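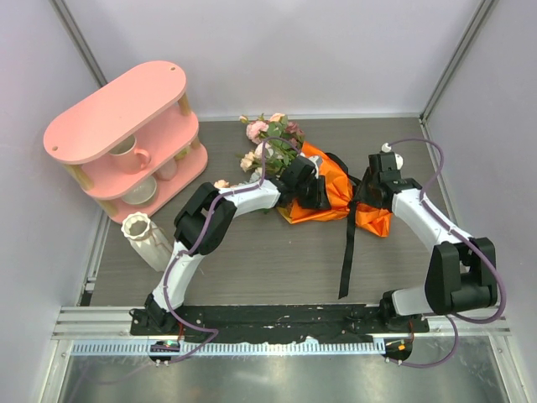 Un des postes à deux bras de Sitix, avec l'étagère, les roses et le sac orange.

Sitix agrandit sa collection de gestes pour robots à deux bras

10 octobre 2021

La société Sitix a annoncé la deuxième phase de Dosus, son projet de collecte de démonstrations pour l'apprentissage des robots. Depuis le mois d'août, des opérateurs guident à distance des paires de bras sur des tâches de la maison, et chaque essai est enregistré pour servir d'exemple à un modèle.

La première phase comptait 12 tâches. La nouvelle liste en contient 106, et pour chacune l'équipe veut obtenir 100 démonstrations complètes avant de passer à l'entraînement. Les tâches sont volontairement ordinaires : poser une tasse sur une étagère, mettre des fleurs dans un vase, ouvrir un sac, ranger un bol.

Les objets souples restent la partie la plus difficile. Un sac en tissu ne prend jamais deux fois la même forme, et sa bandoulière peut s'accrocher à un autre objet. Les fleurs artificielles posent un problème voisin, car les tiges sont fines et les pinces doivent les saisir sans emporter tout le bouquet. « Avec un bol, l'opérateur apprend le geste en une matinée. Avec un sac, il hésite encore après plusieurs jours, et nous gardons aussi ces hésitations », explique Vibeke Lund, responsable de la collecte.

Tous les postes de travail suivent le même modèle : une table grise, des parois claires sur trois côtés et deux bras montés au bord de la table. La position des objets change entre les essais, selon un tirage fait par le logiciel. L'opérateur ne choisit donc pas lui-même la disposition - une règle introduite après les premières semaines, quand l'équipe a remarqué que chacun plaçait toujours les objets à ses endroits préférés.

Les essais manqués ne sont pas effacés. Ils reçoivent une étiquette séparée, et une deuxième personne vérifie le moment où l'erreur commence. Selon Mme Lund, cette vérification demande parfois plus de temps que l'enregistrement, surtout pour les tâches où les deux bras travaillent ensemble.

Le matériel est installé dans les locaux de Mavport. Le laboratoire Steinarsdóttir, partenaire du projet, prépare de son côté les essais du modèle avec des objets qui ne figurent pas dans la collection. Il a déjà reçu 126 enregistrements de la première phase pour régler ses outils de lecture.

Sitix n'a pas encore décidé si les données seront ouvertes à d'autres équipes. Les laboratoires intéressés peuvent s'adresser au bureau du projet Dosus.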